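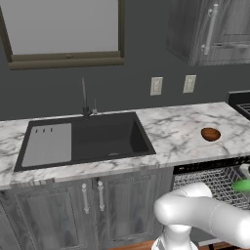 One of the simulated kitchens, with the arm reaching toward the open dishwasher.

Simulated kitchens help a robot unload the dishes, but only if you shuffle the cabinets

2026-09-25

I've been following the dishwasher project at Zestside for a while now, mostly because I hate unloading the dishwasher and would happily hand the job to anyone or anything that offered. So when the team put out their write-up this month I read it the same evening, appendix and all, and then I called them up and asked a bunch of questions. The short version is that they trained a robot arm to pull out a rack, take things off it and set them on the counter, and they did nearly all of the training in kitchens that only exist on a computer. The part I got excited about is what they learned about those kitchens.

Most of us who read about this stuff have heard the usual advice. If you want a robot to cope with real homes, make your fake homes look as different from each other as you can. Change the paint, change the counters, change the light, swap the wood for something else, do it thousands of times over. The Zestside people did that too, in an earlier round last December, and it helped a bit. This time they split the question in two. One set of kitchens kept the same floor plan and changed only how things looked (marble counters, gray cabinets, dark walls, light walls, and so on). The other set kept the looks fairly tame and changed where things were: how far the sink sits from the dishwasher, how high the counter is, how far the rack has been pulled out, which side the stove is on, how much open counter is left over for putting things down.

They made 346 kitchens in all. I asked why 346 and got a laugh. They had been going for a rounder number, threw out the ones where the dishwasher door couldn't open without hitting a cabinet, and that's what was left. (I love this. I have lived in that apartment.)

The layout set won, and by more than I would have guessed. The group took both trained versions, plus a third one trained on a mix, and ran each through the same 156 test jobs in kitchens none of them had seen in training. A job was something like "take the bowl off the lower rack and put it on the counter." The version trained on changing looks finished 71 of them. The one trained on changing layouts finished 112. The mix came out at 118, so adding the looks back in did buy them something, just not very much for all the extra computer time it ate up.

What surprised me was where the looks-only version went wrong. It could find a bowl just fine, even with a counter it had never come across before. It knew a rack when it saw one. The trouble came on the way there and on the way back. It had picked up a sort of favorite path, and when the sink was a little farther over or the rack was only halfway out, it kept wanting to swing through the same bit of air. The arm would bump its elbow on the counter edge, or come in too low and nudge the rack back into the machine, and then go on reaching for a plate that had moved. I've done the same thing in a friend's kitchen, opening the wrong drawer for a spoon four times in one visit, so I felt for it.

The write-up calls the training method Fomelari, which I assumed was a person or a town and is neither of those. It's a name they made up because every good word was taken. The idea behind it is pretty easy to follow. After each round of practice, the program looks at which layouts the arm did badly in and builds new ones nearby. If it struggles when the dishwasher is tight up against the stove, it gets more kitchens like that, with the gap a little wider or a little narrower. If it's already good at long open counters, it gets fewer of those. There's a floor on how rare any kind of layout can get, so it doesn't forget the easy ones. They tried it without that floor first and the arm got great at cramped kitchens and oddly clumsy in roomy ones.

There's a rule about failed kitchens too, and I thought it was sensible. A layout that the arm fails every single time gets set aside after a while, on the theory that it might simply be impossible. Some of them were. In a handful the counter was so high that the arm could not have lifted a plate over the edge whatever it did. A few of the set-aside ones turned out to be perfectly doable once the arm had more practice, so now the program brings them back later for another go.

I should say a word about the real thing, because a good score in a simulator is one thing and my actual plates are another. They moved the mixed version onto a real arm in a test kitchen they call Kubíček, after the street the building is on. No extra training, they just switched it on and let it try. It finished a little over half of the real jobs, down from about three quarters in the simulator. Plates and bowls mostly went well. Glasses didn't. Clear glass is hard for the cameras, and the simulator's glass was, in the words of the write-up, "optimistic." Forks and spoons weren't part of the test at all, and I was a little let down by that, seeing that the cutlery basket is the part I'd most like to give away.

The looks-only version got a turn on the real arm as well and did a lot worse, for pretty much the same reasons it did worse in the simulator. To me that's the best bit of the whole report. You'd half expect the version that had seen every kind of wall and counter to do better once it met a real wall and a real counter, with real sunlight coming in. It did handle the changing light a little better, they said. It still clipped the counter.

All the training ran on Sudo, the group's own in-house simulator, which has been going for years and which everybody there complains about in a fond kind of way. It draws the kitchens quickly and handles bumps and contact reasonably well, and it's bad at water. So everything in there is dry, always. Real dishes come out with a puddle in the bottom of every mug (mine do, anyway), and the puddle changes the weight and goes all over the place when you tip it. I asked if that had come up at Kubíček and was told that they'd been towel-drying the dishes before each run. Fair enough for a first try! They want to stop doing that in the next round, and they think the arm will need to learn to tip mugs over the rack before it carries them off.

One more number, for people who like these. The whole thing took 2284 hours of computer time for the mixed version, spread over a lot of machines running side by side, and the layout-only version took a bit under two thirds of that. If you're a small lab with a small budget, that's the line in the report to underline. You get most of the benefit from moving the furniture and you can leave the fancy paint jobs for when you have money to burn.

I do have a couple of gripes. All the kitchens are of one general kind, the sort with a counter along a wall and the dishwasher built in underneath it. Plenty of people have a small machine that sits up on the counter, or an island, or a rolling one that hooks up to the tap. None of those are in there. The test jobs are also very short, one item at a time, and the arm gets a fresh start after each one. Unloading a whole rack is a longer story, because the counter fills up as you go and by the end you're hunting for a spot. The group says full racks are next on their list. They've also said they'll put the 156 test jobs up for download so other labs can run their own arms through them, along with the set-aside kitchens, which I think might be the more fun download of the two.

I asked the obvious question at the end, of course, about when I can have one. There was a long pause and then somebody said that the arm takes close to two minutes per plate right now, and did I have a lot of plates. I have a normal number of plates – I did the math while we were still talking and it came to most of an evening, with the glasses still sitting in the rack at the end of it. I'd still take it, I think, as long as it's quiet. They said it isn't especially quiet.

The full write-up is on the Zestside site under reports, and the videos from the real kitchen are linked at the bottom of it. If you only watch one, make it the second, where the rack slides back in on its own halfway through and the arm pulls it out again and carries on with the bowl.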